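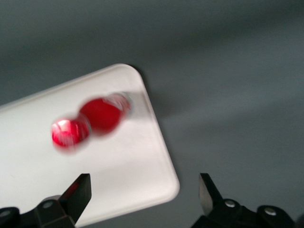

Pusetti Kitchen Words

A small dataset of cooking and table vocabulary, with regional variants

Version 1.2, March 16, 2025
Maintained by Borislav Petkov and Junaid Orakzai

Summary

Pusetti Kitchen Words is a collection of short written records about how people name the things they cook with, eat from and serve. Each record contains one word or phrase, the meaning the speaker gave to it, the place where the speaker learned it, and one sentence in which the speaker used it. All records are in English. Many of the speakers grew up with another language at home, and this is the part of the collection which interests us most.

The dataset contains 328 entries from 93 speakers. It is small on purpose. Every entry was read by both maintainers before it was accepted, and we did not want to publish more than two persons can read with care.

The name comes from the Pusetti reading room in Osthorpe, where the first conversations took place. It has no other meaning.

What is in the download

entries.csv: the main table, one row for each entry
speakers.csv: one row for each speaker, without names
places.csv: the list of places with the spelling we decided to use
notes.txt: longer remarks which did not fit in the table
CHANGES.txt: what is different from version to version
LICENSE.txt: the full text of the license

All files are in UTF-8. The separator in the CSV files is a comma, and every text field is inside double quotes. If you open the files in a spreadsheet program, please select UTF-8 by hand when it asks you. Some programs choose another encoding and then the accented letters are damaged. We received several messages regarding this problem and in every case the file itself was good.

Fields in entries.csv

entry_id
A number. Numbers of deleted entries are not used again, so there are holes in the sequence.

headword
The word or phrase as the speaker said it, in the spelling the speaker preferred. If the speaker had no preference, we chose the spelling and wrote "m" in the field spelling_by.

spelling_by
"s" for speaker, "m" for maintainer.

gloss
The meaning in the words of the speaker. We corrected typing mistakes only. If a speaker explained "skillet" as "the pan that my aunt never washed with soap", this is the gloss, and we did not replace it with a dictionary meaning.

group
One of these values: vessel, tool, food, action, taste, place, other. The group "place" is for parts of a kitchen or house, for example "scullery" or "back step".

example
One sentence, given by the speaker.

speaker_id
Connects to speakers.csv.

place_id
The place where the speaker learned the word. It can be different from the place where the speaker lives now.

other_language
Empty, or the name of a language from which, in the opinion of the speaker, the word was taken or translated. We did not check the etymology. A speaker can be wrong here and the entry is still correct, because the field records an opinion.

sure
"y" if the speaker was sure about the meaning, "n" if the speaker hesitated. An empty field means that we forgot to ask. This happened mostly in the first weeks.

A few entries, to show the style

headword: catch bowl
gloss: the bowl you keep next to you when you peel, for the skins
group: vessel
example: Give me the catch bowl, I have my lap full of potato.
other_language: (empty)
sure: y

headword: to rest the soup
gloss: to turn off the fire and leave the lid on, so the soup finishes without you
group: action
example: Don't serve yet, I am resting the soup.
other_language: Bulgarian
sure: y

headword: company plate
gloss: a plate which is not used when only the family is eating
group: vessel
example: We broke a company plate in December and she still talks about it.
other_language: (empty)
sure: y

headword: green taste
gloss: when the oil is very new, or when the beans are not cooked enough, it is the same word for both
group: taste
example: It has a green taste, put it back for five minutes.
other_language: Italian
sure: n

How the entries were collected

The conversations were done in two places. In Osthorpe we used the reading room, mostly in the afternoons. In Damelport we were guests of the Stoyanova cooking school, and there we spoke with students and teachers after the lessons. The speakers in Damelport are younger and they know more professional words. This difference is visible in the data, particularly in the group "action".

We did not use a list of questions in the strict sense. We asked each speaker to tell how a meal was prepared in the house where they grew up, and we wrote down the words that seemed to us unusual, or usual words with an unusual meaning. After the story we went back to each word and asked for a gloss and an example. A conversation had no fixed length. Some speakers gave one word and some gave 11, which is the highest number in the collection.

There is no audio. In the beginning we wished to record, but several older speakers became very formal in front of the recorder and started to use only the words they knew from books. We stopped recording after the first few conversations and deleted the files. For this reason the dataset cannot be used for questions of pronunciation.
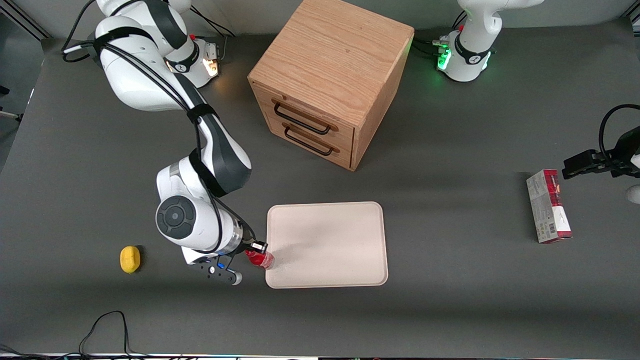 How the entries were checked

Each maintainer read the full table separately and marked the entries he would not accept. Then we compared. An entry was removed if both of us marked it. If only one of us marked it, we discussed it, and when it was possible we went back to the speaker. In total 115 candidate entries were removed before the first version. The reasons were mostly simple: the same word twice from the same speaker, a brand name with no other meaning, or an example sentence which did not contain the headword.

We disagreed for a long time about words which are perfectly ordinary for one of us and strange for the other. Junaid grew up with English in school and Borislav learned it as an adult, so we do not have the same feeling of what is usual. In the end we decided to keep these words. "Trivet" is in the table, "draining board" also. A reader from some regions will find such entries boring and we accept this.

Personal information

Names of speakers are not in the files. The table speakers.csv gives an age group in steps of ten years, the languages used at home in childhood, and the number of the place where the conversation was done. When an example sentence contained the name of a relative or a neighbor, we replaced it with "my aunt", "the neighbor" and so on, and the speaker agreed to the new sentence.

Every speaker received a printed copy of their own entries and could ask us to change or delete any of them. This is possible also now. If you were a speaker and want something removed, write to Borislav Petkov or leave a letter for him at the reading room. The entry will be absent from the next version, and its number will stay empty.

What the dataset can be used for

We made it for teachers of English who want real material about household words, and for students who write about language contact in families. It was also used for a small exhibition of word cards in Osthorpe, where visitors could add their own words on the back. The words of the visitors are not included, as we could not ask them about the meaning.

It can be used for testing dictionaries, to see which household meanings are missing.

What it should not be used for

Please do not calculate how frequent a word is in English, or in any region, from this table. We wrote down what surprised us, and surprise is not a sampling method. For the same reason, the absence of a word tells nothing. "Spoon" is absent.

Please also do not use the field other_language as a source for etymology. If you need to say where a word comes from, look it up in a proper dictionary and cite the dictionary.

The number of speakers is too small for comparing age groups. One student tried this with version 1.0 and the result depended almost completely on one very talkative family.

Known problems

The place list mixes towns and larger areas. Some speakers said the name of a village, others said only "the coast". We kept both, and the field precision in places.csv tells you which kind it is.

The border between "vessel" and "tool" is not clean. A colander is a vessel for one maintainer and a tool for the other. The rule we tried to follow is that if food can stay in it overnight it is a vessel, but the rule was made late and the older entries were not all corrected.

In version 1.0 the field sure was exported with "yes" and "no" in some rows. This is repaired from version 1.1. If you have a script which expected both forms, it will continue to work.

Two entries have an example sentence which is longer than the limit of 200 characters. We asked both speakers to make it shorter and both refused.

Changes in version 1.2

Corrected the spelling of several place names.
Added the file notes.txt, which before was available only by request.
Moved "larder" and "cold shelf" from the group other to the group place.
Filled the field other_language for entries where it was empty by mistake.
Removed one entry by wish of the speaker.

License and citation

The data may be used, copied and changed for any purpose, also commercial, if you name the source. Please cite it in this way:

Petkov, B. and Orakzai, J. Pusetti Kitchen Words, version 1.2.

Please give the version number, because the entries are not the same in all versions.

Contributions

At this moment we do not accept new entries by mail, because we cannot do the conversation that belongs to them. Corrections are very welcome. Please send the entry_id, the present text and the text you propose, and one line with the reason. Junaid Orakzai reads the corrections and usually answers within two weeks, in summer slower.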